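Grundlagen der Haushaltsökonomik
Skript zu Einheit 3: Ordnung, Wegezeiten und Vorratshaltung
Dozentin: Fanni Vida
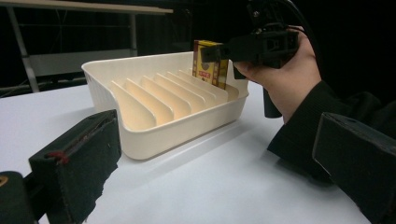

Abb. 1: Cremefarbenes Abtropfgestell aus Kunststoff auf weißer Tischplatte, in der hinteren Ecke eine kleine gelbe Schachtel.

1. Einordnung

In Einheit 2 wurde der Haushalt als Betrieb behandelt, der Arbeitszeit, Geld und Fläche einsetzt. In dieser Einheit geht es um die Fläche. Lagerfläche in Wohnungen ist teuer, wird aber selten als Kostenfaktor gesehen. Wer eine Kammer mit Dingen füllt, die er nicht braucht, bezahlt dafür jeden Monat Miete.

Wir unterscheiden durchgehend zwischen Lagerort und Gebrauchsort. Der Lagerort ist die Stelle, an der ein Gegenstand liegt, wenn er nicht benutzt wird. Der Gebrauchsort ist die Stelle, an der er benutzt wird. Der Weg zwischen beiden heißt Griffweg. Er umfasst auch das Öffnen von Türen, das Bücken und das Wegräumen von Dingen, die davorstehen.

2. Zugriffshäufigkeit

Für die Übungen verwenden wir drei Klassen:

Klasse A: täglicher Zugriff. Lagerung zwischen Hüft- und Augenhöhe, ohne Umräumen erreichbar.
Klasse B: wöchentlicher Zugriff. Lagerung darüber oder darunter, höchstens eine Tür oder ein Auszug.
Klasse C: seltener Zugriff. Lagerung außerhalb der Küche möglich, Behälter beschriftet.

Die Einteilung folgt dem tatsächlichen Gebrauch. Eine Kuchenform gehört in einem Haushalt in Klasse B und im nächsten in Klasse C. Ernő Jakab hat in seiner Übungsgruppe vorgeschlagen, saisonale Gegenstände getrennt zu führen. Einmachgläser etwa wechseln im Juni von C nach A und danach wieder zurück. Für die Hausarbeit ist diese Variante zugelassen, sie muss dann aber in der Tabelle gekennzeichnet sein.

3. Behälter

Offene Behälter verkürzen den Griffweg, geschlossene schützen den Inhalt vor Staub und Feuchtigkeit. Trockene Lebensmittel werden geschlossen gelagert. Bei Kleinteilen ist ein flacher offener Behälter meist günstiger als ein tiefer, da sich nichts überlagert.

Zu beachten ist der Unterschied zwischen Nennvolumen und nutzbarem Volumen. Runde Behälter lassen im Regal Zwickel frei. Konische Behälter lassen sich leer gut stapeln, verschenken befüllt aber Stellfläche.

4. Vorratshaltung

Der Vorrat hat zwei Aufgaben: Er überbrückt die Zeit bis zum nächsten Einkauf und er fängt Ausfälle auf. Der erste Teil heißt Umlaufvorrat, der zweite Reservevorrat. Beide werden getrennt geplant, aber nicht getrennt gelagert, sonst veraltet die Reserve. Neue Ware kommt nach hinten, ältere wird zuerst verbraucht.

Rechenbeispiel: Der Haushalt Balogh plant einen Reservevorrat für 14 Tage. Der Tagesverbrauch an Haferflocken beträgt 218 Gramm. Der Reservevorrat beträgt damit 14 × 218 g = 3052 g. Hinzu kommt der Umlaufvorrat bis zum nächsten Einkauf, bei drei Tagen Abstand also 654 g. Der Höchstbestand liegt bei 3706 g. Danach richtet sich die Größe des Behälters.

5. Aufgaben

a) Erstellen Sie für eine Küche Ihrer Wahl eine Tabelle mit Gegenstand, Klasse, Lagerort und Gebrauchsort.
b) Suchen Sie zwei Gegenstände, deren Lagerort nicht zur Klasse passt, und schlagen Sie einen Tausch vor.
c) Berechnen Sie den Höchstbestand für ein Grundnahrungsmittel nach dem Muster in Abschnitt 4.
d) Begründen Sie, welche Behälterform Sie dafür wählen würden.

Die Tabelle wird in Einheit 4 weiterverwendet, bitte aufbewahren. Skizzen dürfen von Hand gezeichnet sein, Maße in Zentimetern.

Stand: 27. März 2020

© Bildungswerk Vekness | Kontakt | Impressum | Nach oben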